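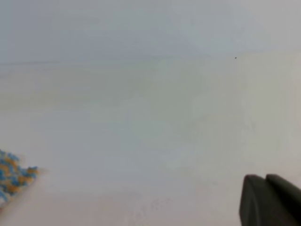 Page last changed: 10/5/20 (R. Boersma)

Section 2. Putting the Nirnen on a table and knitting your first rows

If you've come straight from Section 1 you should have the bed, the carriage, the two clamps, the yarn mast and the bag of small parts laid out by now. If the bag of small parts is missing, look inside the lid of the case. Mine was taped up there and I spent a whole evening being angry at Zolstead over it.

I'm writing this for the 148-needle Nirnen, the one with the gray end caps. The older model goes together almost the same way, but its clamps are different and I'll point that out when we get there. Marijke Leemans wrote the first version of these notes and I've kept most of her step order. Where I do something differently I say so, and you can pick.

2.1 The table

You want a table that doesn't bounce. Pushing a carriage back and forth puts a sideways shove into everything, and a folding table will walk across the floor. I used one for a year and had to drag it back after every sleeve!

A light top is nice to work on. Dropped stitches in dark yarn show up against it, and so do the tiny bits of fluff and broken latch that you really do want to find before the carriage does. If your table is dark, a sheet of white paper under the front edge of the bed does the job just as well.

1. Pull the table far enough from the wall that the weights can hang free on your side and the mast can lean back on the other.
2. Wipe the top and let it dry.
3. Set the bed down with the needles pointing toward you and the brand plate on the left.
4. Slide the bed forward until the front rail hangs just past the table edge.
5. Fit the left clamp, then the right. Finger tight, no tools.
6. Give the bed a shove from the side. If it moves, tighten both clamps a quarter turn and shove again.

Caution: don't crank the clamps down hard. The bed can bow in the middle, and then the carriage sticks partway across and you'll think you broke it.

Note for the older model: the clamps hook in from behind, and the left and right ones aren't the same. There is an L stamped on one of them. It's small. 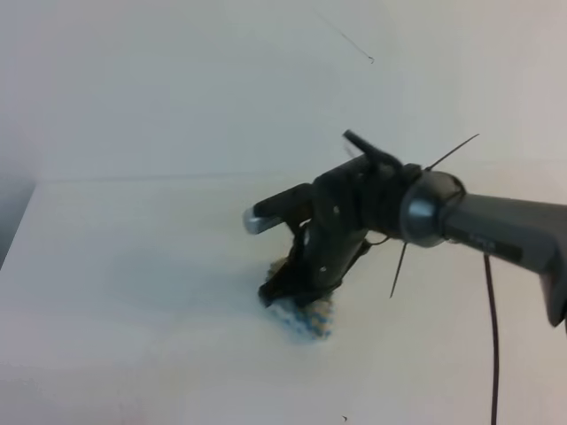 The yarn mast is the part people put off, and I get it, it's a wobbly thing with too many wires. Push the rod into its socket until it clicks, then clip the tension springs on with their loops facing forward. The Perside row counter has a cord that has to run down the rod, and the kit gives you little plastic ties to hold it there. Trim them! A tie left untrimmed on a yarn mast will catch your yarn sooner or later. I snip mine flush and then run a fingernail over the cut to check for a sharp corner.

7. Run the counter cord down the back of the rod, leaving a little slack at the top.
8. Fasten it with one tie near the socket and one halfway up.
9. Trim the ties.
10. Plug the cord into the counter and set the counter to zero.

If the counter won't go to zero, hold the button down longer than feels reasonable. If it still won't, take the battery out, have a cup of coffee and put it back in. I can't tell you why this works.

2.2 Threading up

Start with a smooth, medium yarn in a light color. I learned on Pisharody sport weight and still keep a cone of it around for testing. Fuzzy yarn is lovely and you should leave it alone until you can knit a plain square without swearing.

11. Put the cone on the floor right behind the mast.
12. Bring the yarn up through the rear eyelet, under the tension disc, and through the eye of the spring.
13. Pull gently. The spring should dip and come back up.
14. Bring the yarn down through the front eyelet and park it in the clip on the left end of the bed.

Should the spring just hang there, turn the tension dial up one notch. If it's bent over like a fishing rod, turn it down. Marijke likes it quite a bit tighter than I do, so her swatches come out smaller than mine on the same dial number, and we have both stopped arguing about it.

Stray threads and hairs are a pain with this machine. They drift down off the wall and off your sweater, and one of them wrapped around a needle latch can hold it shut for a whole row. I look over the bed with a lamp held low before I start, and again whenever I change cones. 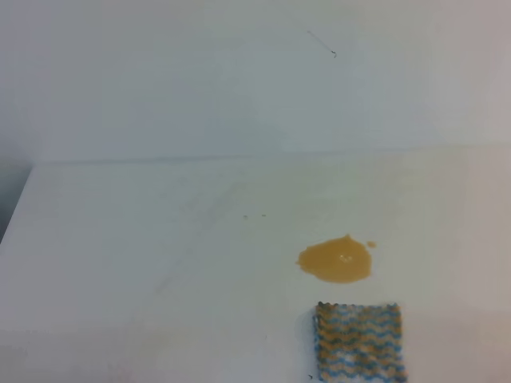

Pale wall behind a white tabletop, with one thin, dark, curved strand on the wall near the top.

2.3 Casting on

Okay, the fun part! Make sure the carriage is on the right and its side levers are both forward.

15. Push 68 needles, centered on the bed, out to working position. You can use fewer. I like this many for a first try because the piece is wide enough to hang properly.
16. Using the flat edge of the needle pusher, bring every other one back.
17. Thread the yarn into the carriage feeder and close the gate until you hear it snap.
18. Move the carriage across to the left, slowly, in one go.
19. Hang the cast-on comb in the loops with its teeth facing up.
20. Bring the resting needles forward again and knit one row back to the right.

You'll have something that looks like a row of zigzags with a comb hanging off it. It looks awful and it's supposed to.

Caution: if the carriage stops dead, do not force it. Lift the release lever at the back, ease the carriage up off the rails, and look for a needle sitting higher than the ones beside it. Nearly always that's a bent latch or a bit of caught yarn. Straighten it or swap the needle, then set the carriage back on at the end of the bed and start the row over.

21. Hang a claw weight at each end of the comb.
22. Knit 13 rows, moving the weights up to the edges once you're past the first few.
23. Stop and look at the edge stitches on both sides.

Loopy edges mean you want more weight out at the sides, or that you're carrying the carriage too far past the last needle before you turn back. An inch past is plenty. Tight, puckered edges usually mean the yarn is snagging somewhere on its way up from the cone, so follow it with your hand all the way back
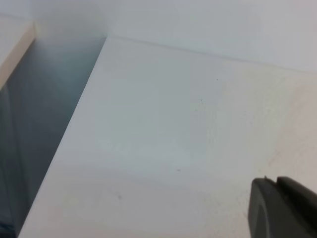 to the floor and feel for the spot where it drags. On my machine it was the rear eyelet, which had a rough place inside. A bit of fine sandpaper rolled up thin took care of it, and Zolstead sells a replacement eyelet if you'd sooner not mess with it.

Keep going until the counter says 90. By then your arm will have found its pace and the rows should look even. Don't rip out the first part just because it's ugly, you'll want it for comparing.

2.4 Taking it off

24. Cut the yarn, leaving a tail four times the width of the piece.
25. Thread the tail into the blunt needle from the small parts bag.
26. Working from the yarn end, go through two loops at a time, back through one, and slip each loop off as you finish with it.
27. Take the weights off last.

Let the square sit overnight before you measure anything. Gauge and how to write it down are in Section 3, and the ribbing attachment is in Section 5, which I still have to redo from Marijke's April notes.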